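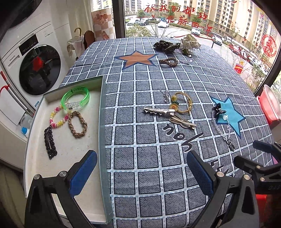 首页 课程 项目报告 规范草案 下载 联系我们

22/02/2019　文：Josefina Cisternas、Abdelghani Fahmy

手持夹爪家庭采集操作规范：Plollow 小组课程项目报告

一、我们为什么要写一份规范

选题的时候，组里几乎所有人都想做算法。Josefina 想做抓取姿态估计，Abdelghani 想做从演示中学习，两个人在白板前面争了一下午，最后发现争来争去都绕不开同一个问题：数据从哪里来，按什么规矩来。同一个“把发夹放进盒子”，两个人录出来能差到像两个任务。一个人从上面捏，一个人先推到桌边再夹；一个人夹完停一下再抬，一个人还没夹稳就抬了；一个人录之前把桌子收拾得像展柜，另一个人直接把一把东西撒在桌布上就开始。

所以我们改了题目，做了一件听上去没那么酷、做起来却特别上瘾的事：给手持夹爪在普通家庭里的采集工作写一份操作规范，然后拿它真的去录，录完再改。项目代号叫 Plollow，规范本身叫 Eredik 草案。两个名字都没有含义，是从随机造词的脚本里挑出来的，念着顺口。

这份报告讲草案怎么来的、每一部分写了什么、试用之后哪些条款留下了、哪些被我们自己推翻了。完整条文放在课程网站的“规范草案”栏目里，这里只摘重点。

二、已有的标准能用多少

动手之前我们先读标准，读得比想象中开心！机器人安全方面的标准体系很完整，工业机器人有 ISO 10218，协作场景有 ISO/TS 15066，个人护理机器人有 ISO 13482。它们的写法很值得学：先讲范围，再讲术语，再讲危险识别，然后才是要求和验证。我们草案的骨架基本就是照着这个顺序搭的。

内容上能直接搬的就少了。我们的夹爪拿在人手里，手臂是人的手臂，力也是人的力，没有驱动关节的控制器，也谈不上急停回路。真要逐条对照，大部分条款会落在“不适用”里。能借用的是危险识别的思路，比如夹伤、绊倒、线缆缠绕，这几类在手持工具上照样存在，只是程度轻得多。

个人信息方面我们参考了 GB/T 35273 的思路，尤其是“目的明确”和“最少够用”这两点。摄像头跟着手走，手伸到哪里就拍到哪里，家里的东西会源源不断进入画面。这一块后来成了草案里改动最多的部分，第六节会细说。

还有一块几乎找不到现成的东西可以参考，就是“一段好的演示应该是什么样”。论文里通常一句话带过：由操作者采集若干演示。操作者受过什么训练？物品怎么摆？失败的段落留不留？大多没写。我们把读过的论文里能找到的零碎说法全抄在一张表上，再加上自己录的时候吵出来的意见，攒成了最早的条目池。

三、从 70 条到现在的样子

最早的条目池有 70 条。Abdelghani 把它们打印出来剪成小纸条铺在地上，我们光着脚在纸条之间走来走去，把意思相近的叠到一起。有的纸条写得很具体，例如“开始录制前两指要完全张开”；有的几乎是口号，例如“动作要自然”。口号类的全部退回去重写，写不出可检查的说法就删掉。

这一步我们定下了一条给自己的规矩，后来证明非常管用：每一条都要能让一个没参加过采集的同学只看录像就判断有没有遵守。“动作要自然”看录像判断不了；“夹住物品后，在抬起之前停顿，直到画面里物品不再晃动”就可以。

整理之后，条款归成 5 个部分：

物品与台面
夹爪与佩戴
动作与节奏
隐私与第三方
记录与复查

每一条都标了“必须”“应当”或“可以”。“必须”的条款违反了，这一段就作废；“应当”的条款违反了要在记录里写明；“可以”的条款只是建议。分级花的时间比写条文还多。Josefina 一开始恨不得全部标成“必须”，试录第一轮之后她自己动手把一大半降了级，因为照那个标法几乎没有一段能合格。

四、试用任务：发饰整理

要检验规范，得选一个足够刁钻的任务。我们比较了叠毛巾、收餐具和整理发饰，最后一致投给发饰。

理由只要看一眼台面就明白了。软的有发圈，豹纹的、白色荷叶边的，捏下去会变形，松开又弹回来；有一只棕色的电话线发圈，一圈一圈盘着，夹到哪一圈完全看运气；硬的有长条形的银色金属发夹，边上带一排齿，还有一只金色的，贴着桌面，指尖要压得很低才够得着。银色的水晶发簪带着垂下来的坠子，夹起来以后坠子会摆。最难的是一枚花形胸针，连着一串透明的水晶珠链，末端是龙虾扣，夹胸针的时候链子跟着走，夹链子的时候胸针又拖在后面。

目标容器是一只敞口的白色浅盒，盒边带一点浅绿。盒子里也不要求空着开始，可以先放几件，比如荧光绿的塑料手环、串珠手链、编织发绳、黑色闪钻发夹。这一条我们专门写进了草案：初始状态里盒内已有物品是允许的，而且鼓励有变化。家里的盒子本来就很少是空的，模型将来面对的也会是装了东西的盒子。

采集在 3 户人家里进行，都是同学或者同学亲戚的住处，台面都是平时吃饭、写作业、叠衣服用的桌子。全部轮次加起来一共录了 1849 段。这个数字包括作废的段落，我们觉得作废的也应该报出来，后面会解释。

五、各部分条款与试用体会

5.1 物品与台面

条款摘录：

（必须）录制区内不得有尖端外露且无法固定的物品。胸针类物品的别针在录制前应扣合，并由操作者用手确认。
（必须）两段录制之间，至少有一件物品的位置或朝向发生改变。
（应当）物品之间的间距不作统一，允许接触，允许部分重叠。
（应当）桌布保持平整，褶皱高度不应妨碍指尖贴近台面。
（可以）使用带图案的桌布。

最后这条争论得最激烈。Josefina 主张全部用纯色桌布，背景干净，后处理方便，物品边缘一眼就能分出来。Abdelghani 主张有什么用什么。我们两种都录了，结果 Josefina 改了主意，而且改得很彻底。蓝灰色底子上印着白格子，再加上橙色和浅蓝色的大星星，还有黑色的手写体大字，标注的时候确实要多花时间，黑色的笔画跟深色的发夹贴在一起时尤其费眼。可是这些麻烦在真实家庭里天天都有。规范如果把花桌布排除掉，等于教大家只去录那种不存在的家。

白格子还带来一个小小的惊喜。摆放物品的时候，操作者会不自觉地拿格子当坐标，说“往左一格”“压在蓝星上”。我们于是加了一个“可以”条款：有格纹的台面，可以用格子描述初始位置，但不得把物品对齐到格线。后半句是看了一批录像之后补上的，那一批里的发夹一个个横平竖直，整齐得让人不好意思。

关于透明和反光物品，草案写的是“应当包含”。水晶珠子、亮面金属，在不同角度下看起来差别很大，标注的同学叫苦连天，但我们坚持保留。

5.2 夹爪与佩戴

条款摘录：

（必须）每次开始前检查两侧指垫，表面不得有翘边或异物。
（必须）检查指部螺钉，手指按压无松动方可使用。
（必须）开始录制时两指处于张开状态，且都在画面内。
（应当）腕带长度以手臂自然伸直时不绷紧为准。
（应当）长发操作者将头发束在身后，取下手上的戒指和手链。
（可以）左利手操作者使用左手，并在记录中注明。

我们用的夹爪是黑色的，内侧贴着蓝色的软垫。软垫真是好东西，夹光滑的金属发夹时，有垫和没垫几乎是两种体验。但是软垫也最爱粘东西，发圈上的细毛、桌布上的线头，粘上一点就会改变接触面。起初检查只要求每天一次，后来改成每次开始前都查，操作者一开始嫌烦，几轮下来已经变成下意识动作，拿起来先翻过来看一眼，跟厨师摸刀刃一样。

“两指都在画面内”看着像废话，却是作废最多的原因之一。摄像头支架稍微歪一点，其中一根手指就只剩一截。现在的做法是录制前先空夹一次，看着预览里两根手指碰到一起，再张开，再开始。整套动作熟练以后只是一呼一吸的事。

“取下手链”那条是顺便写的，我们原本觉得没什么必要。直到某一轮的复查里，有位同学把自己的手链摘下来放在桌边，被下一位操作者当成任务物品认认真真地夹进了盒子！录像看到这里全组笑翻。之后条款补了一句：取下的个人物品放入单独的袋子，不得留在台面上。

5.3 动作与节奏

这是我们最想写好的部分，也是写得最慢的部分。条款摘录：

（必须）一段录制只包含一次完整的取放，从两指张开开始，到物品脱离指尖且两指离开盒口为止。
（必须）录制中另一只手不得进入画面协助。
（应当）夹住后、抬起前停顿，至物品不再晃动。
（应当）放下时物品底部接触盒底或盒内物品后再松开，不得抛落。
（应当）同一件物品的接近方向在不同段落中有变化。
（可以）首次夹取失败时继续尝试，不必重录。

先讲另一只手。人太习惯用两只手做事了。链子缠住，左手自动就伸过去扶；盒子被推歪，左手自动就去挪正。在第一户试录时，操作者自己往往毫无察觉，看回放才“啊”一声。后来有人想出办法，让闲着的那只手在身后握一个小布球。这个土办法效果好极了，我们把它写进了附录。

再讲失败。草案第一版规定夹取失败的一律作废，读起来十分干脆。试用之后我们把它整个翻了过来。夹空一次、调整角度、再夹，这个过程里有大量信息，模型将来也一定会夹空，没见过怎么补救就只能愣在那里。现在的写法是：只要最终完成，中间的失败保留，并在记录里标“含重试”。最终没完成的也不删除，归到单独的目录，写明放弃的原因。前面说 1849 段里包括作废的，就是出于同样的考虑，读报告的人应该知道分母是多少。

停顿那一条给得最有成就感。对带坠子的发簪，停顿前和停顿后的录像放在一起看，差别一目了然，坠子安静下来以后再抬，轨迹平滑得多。但是对发圈这种软东西，停顿意义不大，反而显得拖沓。我们于是在条款后面加了注：软质物品可缩短停顿，以指垫与物品之间无相对滑动为准。

链状物品单独写了一小节。要求先选定一个主夹点，整段都以它为准；移动时提到足以让链尾离开台面的高度；放入时先落链尾，再落主体。这三句话背后是许许多多次重来，胸针那串珠链尤其爱把旁边的东西一起带走。带走了别的物品怎么办？草案规定：被带动的物品没有离开台面的，继续；被带进盒子的，录完本段，记录里写“连带”，不得伸手取出后接着录。

5.4 布置与安全

严格说这一小节分散在前面几个部分里，写报告时我们把它集中起来，方便读者看。

家庭环境跟实验室最大的区别是，桌子周围全是生活。我们去过的地方，采集的桌子旁边就是一台白色的滚筒洗衣机，玻璃门后面能看到一件红色的东西，机身上斜靠着一根拖把，地上还有一只蓝盖白瓶。操作者的注意力全在指尖上，脚下是完全不看的。所以草案要求：

（必须）开始前，操作者绕桌走一圈，把站立范围内的地面物品移到脚碰不到的地方，结束后放回原位。
（必须）倚靠放置的长杆物品平放或移开。
（应当）附近的电器如在运行，记录中注明。
（必须）线缆从操作者非持握一侧走，不得横过通道。

“结束后放回原位”是第二户的主人提的，语气很客气，但我们都听懂了。开始前拍一张地面的照片，结束时对着照片放，从此再没有人抱怨过。

附近电器那一条标成“应当”，是为了机器振动。洗衣机脱水时桌面会不会跟着抖，取决于楼板、桌腿和桌子靠得多近，我们没有条件做成硬性指标，先记下来，以后有人想研究的话至少有据可查。

六、隐私：改动最多的部分

刚开始我们天真地以为，拍的是发夹，能有什么隐私。看完第一批录像就不这么想了。

手持夹爪的镜头视野很宽，台面之外的东西会跟着进来。家具、柜子上挂着的布、窗台上的红色小摆件，这些还算平常。桌子后面是一扇黑框的大窗，玻璃上用红字写着“祝我们都好 在新的一年”，右边贴着圆形的红色剪纸，玻璃外面是高高的居民楼、沿街停着的汽车和树。那几个字我们都很喜欢，每次去都觉得心情很好。可是从隐私的角度看，这扇窗把两类信息放进了画面：一类是这户人家自己的手写文字，另一类是街上的车和楼，万一有人经过也会入镜，而街上的人从来没有同意过任何事情。

围绕窗户我们讨论了好几种处理方式。

第一种是拉上窗帘，最省事，但光线全变了，白天的自然光没有了，台面上的金属反光也跟着变，而这些恰好是我们想要的。第二种是换桌子方向，让操作者背对窗户，结果操作者自己的影子落在台面上。第三种是事后模糊处理，把窗户区域统一打码。我们最后采用的是组合办法，写成了这样的条款：

（必须）录制前向住户逐项说明哪些区域可能入镜，包括窗外，由住户决定遮挡、移走或允许。
（必须）窗外可辨认的车牌、人脸、楼牌、店招，在数据离开采集设备之前完成遮盖。
（必须）住户可在录制后任何时间要求删除，无须说明理由。
（应当）住户手写或张贴的文字，默认遮盖；住户明确同意的可以保留。
（应当）家中其他成员在录制期间如需经过，暂停录制。
（可以）选择窗外无法看清行人的时段或楼层。

“默认遮盖”这四个字，Abdelghani 坚持了很久。他的看法是，在住户家里当面问“这个能拍吗”，大多数人出于礼貌都会说能。默认值如果是保留，同意就变得很轻；默认值是遮盖，住户想保留就要主动说出来，这个同意才算数。我们觉得他说得对，照此把同意书的勾选框也全部改成默认不选。

同意书本身重写了好几遍。最早那版满纸都是“数据主体”“处理目的”，第三户的老人看了半天，问我们是不是来推销保险的。后来改成大白话，比如“镜头会拍到桌上的东西，也可能拍到桌子周围的东西和窗户外面。您不想让我们拍到的，请告诉我们，我们帮您盖起来。”旁边配上从操作位置看过去的示意图，用虚线圈出镜头能看到的范围。示意图的效果立竿见影，住户一看就会自己动手收东西，有的还顺便擦了桌子。

物品归属也要写清楚。发饰是很私人的东西，尤其是旧的、有纪念意义的。草案规定住户的物品必须逐件得到许可，损坏了要当场告知；我们自带的物品要单独装袋，进门前清点，出门前再清点。反过来也有好处，自带物品和住户物品混在一起用，品种一下子丰富了很多。

七、记录与复查

再好的条款没有人看录像也等于没写。这一部分我们借了 Leiva 表格，它是隔壁组做实验室设备点检时设计的，他们很大方地把模板给了我们。表格一页纸，左边是条款编号，右边三个格：遵守、未遵守、看不出来。

“看不出来”是整张表里最有价值的一栏。凡是被很多复查人勾了“看不出来”的条款，要么写法有问题，要么本来就不该由录像来检查。指部螺钉松没松，录像里只能看到银色的螺钉头，看不到紧不紧，这一条就挪到了开机检查单上，由操作者签字。腕带松紧也是一样。

复查由没有参加该次录制的人完成，同一段至少两个人看，两个人意见不同就一起再看一遍，把分歧写下来。写分歧这件事起初大家嫌啰嗦，后来发现草案的每一次修订几乎都能追溯到某一条分歧记录上。举几个例子：

“脱离指尖”算不算？荷叶边的发圈有一小块布还搭在指垫上，手已经往回收了，布跟着滑下来。一个人判完成，一个人判未完成。修订后的说法是，两指停止移动时物品不与指垫接触。

“盒口”从哪里算起？浅盒边沿很矮，两指抬起一点就出了盒口，跟深盒完全两回事。修订后改用“两指下端高于盒沿”。

“不得抛落”有多高才算抛？编织发绳从很低的地方掉下去也会弹一下，看上去像抛。讨论的结果是不看弹不弹，只看松开的一刻物品有没有接触到东西。

“改变朝向”改多少才算？一位操作者每次把发夹转过一丁点，肉眼都难分辨。他倒没有偷懒，他真心认为自己转了。现在的说法是，复查人在不借助测量工具的情况下能看出变化。

文件命名、时间同步这些技术性的规定放在 Grolia 附录里。Grolia 是 Josefina 写的命名和校验脚本，录完插上设备自动跑一遍，缺字段的、画面开头看不到两指的，直接标红。它不判断动作质量，只管格式，但省下来的人工多得惊人，强烈建议以后的组也配一个类似的东西，哪怕只有几十行代码。

八、操作者培训

培训材料是计划之外的产物。十月份第一次请外组同学来录，我们把草案发给他们，让他们自己读，读完就开始。录出来的东西一言难尽。他们读得很认真，但是文字到手上还隔着一层。

第二次换了顺序：先让大家玩。发一把夹爪，倒一堆发夹，不录像，随便夹，玩到腻为止。然后一起看一段录得好的和一段录得差的，让大家自己说差在哪里。说出来的话跟草案条款能对上大半，这时候再发草案，读的人会不停点头。整个过程气氛特别好，有人为了夹起那只金色的椭圆环发夹站在桌边不肯走。

培训里我们要求每个人做一次“故意违规”：选一条“必须”，故意违反，让同伴从录像里找出来。这个练习对复查人帮助更大，看过别人怎么违规，眼睛就尖了。

还有疲劳的问题。夹爪不重，但是手臂长时间悬着，肩膀会酸，酸了以后动作变快变硬，停顿也没有了。操作者往往不承认自己累，录像却看得出来。草案写的是：操作者或同伴任何一方提出休息，立即休息，不需要对方同意。我们没有规定固定的休息间隔，手上的记录还不足以支持一个具体的数字。

九、没有解决的问题

有几件事我们知道没做好，列在这里，欢迎接手的同学继续。

力的记录。目前没有传感器，夹得轻还是重全靠操作者自觉。对发饰影响有限，换成水果或者纸杯，这一条就非补不可。

儿童用品。串珠手链、小花装饰这一类细小物件，家里有幼儿时应当有更严格的收纳和清点要求。草案里只写了“录制期间幼儿不得进入录制区”，太粗。

光照。我们只在白天录过，晚上开灯以后的反光情况没有数据，条款里关于亮面物品的部分应当视为未经夜间验证。

住户样本。参加的都是熟人，愿意开门也愿意包容我们。面对陌生住户时，说明和同意的流程是否够用，我们心里没底。

左手操作。只有个别操作者使用左手，相关条款基本是推想出来的。

跨组一致性。我们自己写、自己录、自己查，难免有默契在里面。真正的检验是把草案交给一个完全不认识我们的组，看他们录出来的东西能不能直接和我们的合在一起用。

十、给想试用的同学

草案可以随意取用和修改，改动之后请在文件名里加上自己组的名字，避免混淆。建议先从检查单用起，检查单只有一页，贴在设备箱盖内侧就好。发饰、盒子都可以用手边现成的，桌布越花越好，真的！

复查表请务必保留“看不出来”那一栏。如果在你们那里这一栏勾得特别多，请把表格发给我们，我们很想看。

开箱检查单的正文如下，欢迎直接抄走：

指垫干净，无翘边
螺钉按压无松动
空夹一次，预览中两指都可见
地面照片已拍，长杆已平放
别针已扣合
住户已看过入镜范围示意图，需要遮盖的已遮盖
个人首饰已装袋
自带物品已清点
闲着的手：布球已拿好

致谢：感谢三户人家借给我们桌子、发圈和许多个下午，感谢隔壁组的 Leiva 表格，感谢所有在复查分歧栏里认真写字的同学。

本网站使用 Cookie 以改善您的浏览体验。继续浏览即表示您同意我们使用 Cookie。　接受　了解更多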